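Living With the Join: a report on two tables used as one

Solange Moura
Product and Furniture Design, second year, Dalsgaard
February 23, 2026

Why tables?

I started this project in November wanting to design a lamp. Then our group moved into the Pallano studio, where the only way to get a decent work surface is to shove one table up against another, and within a week I had forgotten the lamp completely. I kept looking at the gap! Cups went near it, rulers got lined up with it, crumbs went down it, and each morning it had opened a little more than the day before. Almost every school, village hall and shared kitchen I know does the same thing with its tables, and I could find very little written about how it works out for the people using them.

So my question became a simple one. When two tables are pushed together, what does the join do to the way people put things down, and what is the smallest change that makes it better?

The tables

The pair I worked with are of the kind we call Plisars in the studio, after the label on the delivery sheet. Each is 162 centimetres long. The tops are a cream white and quite plain, and they don't shine, which I came to love, as you can lay drawings on them under the ceiling lights and still see the pencil. They do show smudges. I cleaned them before each session and there were always a few faint marks left over.

I put them end to end against the white wall by the grey partition. Side by side would have given us a big square, good for meetings, but the middle of a big square is hard to reach and I wanted one long surface with a clear front and back.

What I did

For nine sessions I let the tables be used as they normally are, for workshop jobs and for eating and drinking, and I made notes on where things were put and where they ended up. I drew a plan of the tops on squared paper and marked each object on it at the start and at the end. I also ran a set of trials of my own with a stemmed glass, a bottle, small bags and hand tools, moving them on and off the join on purpose.

The sessions were split into two sets. In the first the tables were only pushed together. In the second I used my join, described further on. 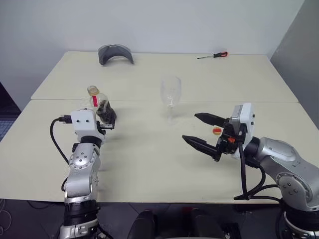 Stemmed glasses turned out to be my favourite test object by a long way. A mug forgives almost anything, but a glass on a stem has all its bowl up high and a fairly small foot, so even a tiny step between two tops matters to it. The awkward position is close to the seam, like the wine glass here, which has its foot on the near table just in front of the line. It is perfectly fine standing there. The trouble in my trials started when the glass was slid back instead of lifted, because the edge of the foot met the lip of the next top. With the far table set 2 millimetres higher, the foot stopped and the bowl wanted to carry on (I had a cushion ready, and I did need it once). With the far table lower, the glass went over the line with a small drop and a rattle that made everyone in the studio look up.

Bottles behaved better than I had guessed. A full one has its weight low down and can be pushed across a small step with hardly any fuss, though as it empties it gets more like the glass. Bags and pouches were the opposite. A soft bag laid across the join sags into it, and if it isn't closed properly the contents go straight down the gap. I swept up a lot of coffee in December.

Tools were where I learned most about people. Nearly everyone puts a screwdriver down towards the back, out of the way, and then it rolls or gets pushed further back when the next thing arrives. On two tables set end to end the far top slowly becomes the place for things that are between jobs, and the near top is where the work is. The seam acts as a kind of border, although it was never meant as one and none of us had agreed on it. When I showed my plans to the group they were really surprised by how tidy the split was.

First ideas that didn't work

Tape was the obvious thing to try. It hides the line nicely for a day, and then the edges lift and collect dirt. It also does nothing for the difference in height.

A runner of cloth along the seam was better looking, and I still like it for meals. It gave the glass a worse time, though, as the foot could catch in a fold and you couldn't see the step underneath any more. Hiding the join made people trust it more than they should have.

Clamps worked very well and got in the way of everybody's knees.

The join I ended up with

My final version is a pair of wooden wedges and a strap. The wedges go under the feet of the lower table and are tapped in until a straight edge laid over both tops touches all the way along. The strap goes round the two pairs of legs that meet and is pulled tight with a small cam buckle. There is nothing on top of the tables at all. I called it the Prurnent, which began as a spelling mistake in my sketchbook and stuck.

Fitting it takes me 5 minutes, a bit longer with somebody new who wants to get the straight edge exactly right (a good sign, I think). The wedges are beech offcuts from the bin under the bandsaw. I chamfered the thin ends after splitting the first pair.

With the join fitted, I repeated every trial. The glass could be slid over the line in both directions without a catch. Bags still sag a little, but the gap is too tight for coffee grounds to pour through. In everyday use the biggest difference was that the tables stayed where they were, so the gap no longer grew through the week.
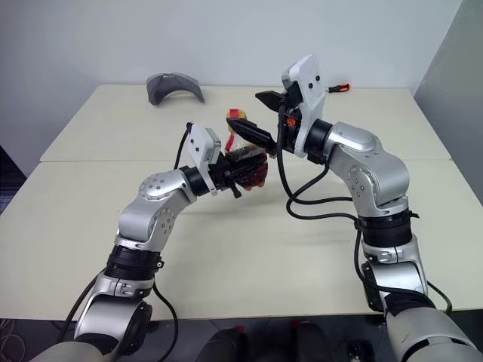
Does a join have to be invisible to work well?

It only has to be level and closed. Once the step was gone, people in my sessions stopped steering round the line, even though they could see it perfectly well.

I am very happy about that result, as it means the fix can stay cheap. A thin straight seam across a plain top is even rather useful. We used it to square up paper, and when we were sharing the surface with the model-making group it was an easy way of saying whose half was whose.

What I would change

The strap is too long and the loose end hangs down. I would like to sew a loop for it. The wedges need a mark on them so that the same pair goes back under the same feet after cleaning, because the floor in the Pallano studio slopes and I lost most of a morning working that out.

I would also like to test on tables with folding legs, which are what most halls have. They flex when you lean on them, so wedges alone may not be enough, and the strap might have to sit higher up. My drawings for that version are at the back of the folder with the session plans. Anyone who wants to borrow the wedges can find them in the second drawer by the studio door, wrapped in the strap.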